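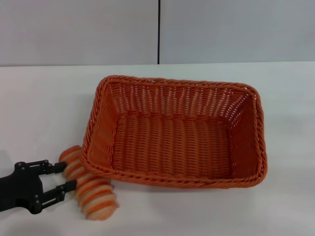 Do we still need a person at the packing station now that the arm runs the whole shift?

Keep one person per line, same as before. The job is different, though: less lifting, more checking and clearing stops.

Ticket 900 – packing cell, Walczak site
Opened by: Iveta Ondrejka
Status: open, watching

Iveta: Arm paused 4 times before lunch with "grip not confirmed." Restarted from the panel each time. Apart from that the crew loves it! Lucyna says her wrists feel better than they have in years.

Leszek Jakubowski: Great to hear about Lucyna! Can you check the grip timeout? It should be 99. After the July update some cells went back to 60.

Iveta: It was 60. Changed it, saved, ran until the break with no pauses.

Leszek: Wonderful. Please leave the ticket open through second shift.

Teresa Chmielewska: Second shift here. One pause, and I cleared it myself from the card Dorota made – so nice not having to wait for maintenance. Could we all get panel logins? Three of us still share Iveta's.

Leszek: Logins requested 03/11/2020. Dorota will do the panel training, half an hour each, on paid time.

Teresa: Perfect, put me down first. Also the stop light is hard to see from the label printer.

Leszek: Moving the light goes on a separate ticket. I'll link it when it has a number.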